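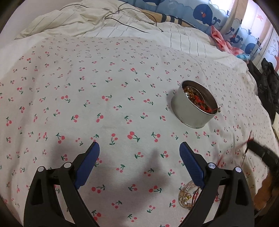 There is a particular kind of quiet that comes over a bedroom when somebody tips a jewellery tin out on the bed. I have loved it since I was small enough to need lifting up to look. My grandmother kept her beads in an old toffee tin on the wardrobe shelf, and on wet afternoons in May (it always seemed to be May, and it always seemed to be wet) she would bring it down, smooth the covers flat with the side of her hand and let me sort.

I still think a bed is the best place in the house for the job. A table is too hard and too slippery, and a dropped bead goes straight over the side and under the cooker. On a bed everything stays more or less where it lands. A pale sheet with a small print suits the work nicely too, though I will admit that if your sheet is covered in red cherries and your beads are also red, you may spend a good while trying to pick up the fruit.

Begin with the tangle itself, and don't pull. Most of us pull, of course, and most of us have a little bag of broken necklaces to show for it. Lay the whole lump down, find a clasp, any clasp, and undo it. An open clasp can travel back through the knot the way it came in, and a surprising amount will simply fall apart after that. For fine chain I use a darning needle and a pinch of talcum powder, and I put the radio on.

Bracelets strung on elastic want a gentler eye. Stretch them very slightly and look between the beads for any place where the thread has gone thin or fuzzy. If it has, put that one aside for restringing before it chooses its own moment, which in my case was halfway down the stairs at a christening.
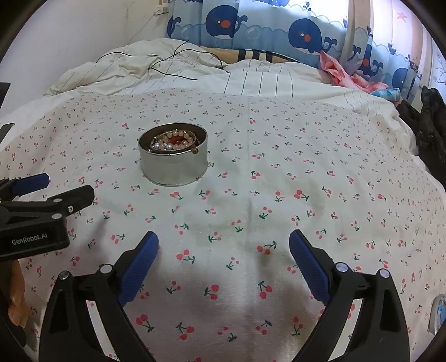 Peach beads, pearly white ones and a dark red oval stone, all sharing one round tin.

A plain metal tin is a perfectly good home for the everyday pieces, and I say so as someone who has been given three proper jewellery boxes and uses none of them. It is easy to carry to the window, it wipes clean and you can see the whole lot at a glance. A circle of felt in the bottom stops the rattling. Real pearls are best kept in a soft pouch away from anything that might scratch them, and they should go on last, after the scent and the hairspray.

What I would ask you not to do is tidy too thoroughly. My own tin has an earring with no partner, a button from a coat I wore out years ago and a ring that has never fitted any finger of mine, and every time I sort through it I set those three to one side, meaning to be sensible. Then the tea goes cold, the light moves round to the other side of the room, and back in they go with everything else.

If you have children about, let them help with the bigger beads once they are past the age of putting things in their mouths. They will want to try everything on. Leave time for that, and give the covers a good slow shake over a tray before anybody gets into bed.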